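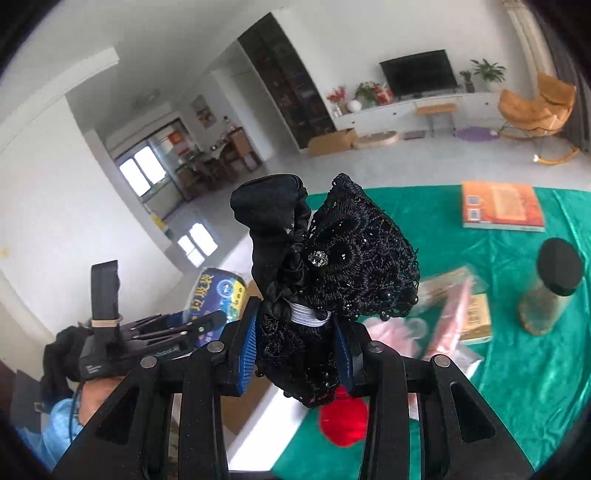
A hair bow in black satin and black lace, with beads along the lower border.

In my mother's house there was one drawer for everything that was small. Hairpins, string, batteries, the key of a suitcase we did not own anymore. When I moved to Sombridge I made the same drawer, without thinking, and for 14 years I defended it. Now I have changed my opinion, and I want to explain why a hair bow deserves its own place in the home.

People who write about tidying like to speak of the big things. They tell us to give away the second sofa and the winter coats. My neighbor Brigitta Ruchti has read all these books, and her living room is very calm. But her hair clips live in a soup bowl together with coins and cough drops. I say this with affection. She knows that I am writing it.

A bow with lace and beads is a difficult object. You cannot fold it. If you lay it flat under other things, the loop of satin loses its round shape, and the lace takes hold of every zipper that comes near. A bead hangs on a small piece of thread, and one pull is enough. I have lost 5 beads from one bow in this manner, and I found only one again, inside a glove.

The objection is always the same: it is a cheap thing, so buy another. I do not like this argument. Somebody had to gather that satin and fasten that rhinestone, and the low price does not make the work smaller. Also, the cheap things are the ones we wear. My good brooch stays in its box the whole year, while the bow goes out with me to the bakery and to the dentist.

What I propose is modest. Take a shallow box, stand the bows upright in it, side by side, and keep everything with teeth somewhere else. Combs and claw clips are bad neighbors for lace. Garbage bags, tape and rubber bands belong to the kitchen, even when the bedroom drawer has space for them. I believe the space is exactly the problem, as a drawer with space invites guests.

Beathag Niven, with whom I share an office, thinks I am too strict. She says a home should have one careless corner, and that she would be unhappy in mine. Maybe she is right about the corner. I have left mine in the hall, under the mirror, and it has already two umbrellas and a bag of clothespins in it. The bows are not allowed there.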